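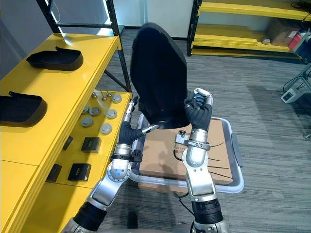
4장. 등받이 쿠션 분리, 세척 및 재장착

이 장은 Grutik 사무용 의자의 등받이 쿠션을 떼어 내고 커버를 세척한 뒤 다시 끼우는 방법을 설명합니다. 좌판 쿠션은 5장을, 팔걸이 조정은 3장을 참조하십시오.

4.1 작업 전 준비

동봉된 육각 렌치와 부드러운 천, 중성 세제를 준비합니다. 의자는 평평한 바닥에 놓고 좌판을 가장 낮은 위치로 내린 다음 바퀴 잠금 레버를 아래로 누릅니다.

주의: 등받이 기울기 잠금이 풀린 상태로 작업하면 프레임이 앞으로 튀어 나올 수 있습니다. 반드시 수직 위치에서 잠근 뒤 시작하십시오.

4.2 쿠션 분리

1. 등받이 뒷면 하단의 나사 덮개를 손톱이나 플라스틱 주걱으로 들어 올립니다.
2. 육각 렌치로 나사 두 개를 시계 반대 방향으로 돌려 뺍니다. 나사는 좌우 길이가 다르므로 따로 보관합니다.
3. 쿠션 양옆을 잡고 위로 밀어 올립니다. 딸깍 소리가 나면 상단 고리가 빠진 것입니다.
4. 쿠션을 몸 쪽으로 당겨 프레임에서 떼어 냅니다.

참고: 처음 분리할 때는 고리가 뻑뻑할 수 있습니다. 한쪽씩 번갈아 밀어 올리면 쉽게 빠집니다. 금속 공구를 틈에 넣어 비틀지 마십시오.

4.3 커버 세척

1. 쿠션 아래쪽 지퍼를 끝까지 열고 커버를 뒤집어 벗깁니다.
2. 지퍼를 닫고 세탁망에 넣어 찬물로 약하게 세탁합니다.
3. 그늘에 펴서 말립니다. 건조기와 다리미는 사용할 수 없습니다.

안쪽 폼은 물에 담그지 마십시오. 얼룩이 있으면 물기를 꼭 짠 천으로 두드려 닦고 완전히 마를 때까지 세워 둡니다. 표백제를 사용해 생긴 변색은 보증 대상이 아닙니다.

4.4 재장착

1. 커버의 봉제선을 폼 모서리에 맞추어 씌우고 지퍼를 닫습니다.
2. 상단 고리를 프레임 홈에 걸고 쿠션을 아래로 누릅니다. 딸깍 소리가 두 번 나야 합니다.
3. 긴 나사는 왼쪽, 짧은 나사는 오른쪽에 끼우고 손으로 먼저 조인 다음 렌치로 마무리합니다.
4. 나사 덮개를 닫습니다.

주의: 나사를 지나치게 조이면 프레임 안쪽 너트가 헛돌 수 있습니다. 저항이 느껴진 뒤에는 반 바퀴 이상 더 돌리지 마십시오.

4.5 점검

등받이에 천천히 기대어 흔들림이나 소음이 없는지 확인합니다. 쿠션이 위아래로 움직이면 4.4의 2번부터 다시 진행합니다. 사용한 지 일주일 뒤에 나사를 한 번 더 조여 주십시오.

4.6 교체 부품

커버만 주문할 때는 부품 번호 287, 폼을 포함한 쿠션 전체는 2376을 기재합니다. 나사와 덮개 세트는 94번입니다. 좌판 밑면 라벨의 제조 번호를 함께 적어 Serkville 서비스 센터 부품 담당 Ineke Groen 앞으로 보내 주십시오. 접수 시간은 오전 9시부터 오후 5시까지입니다.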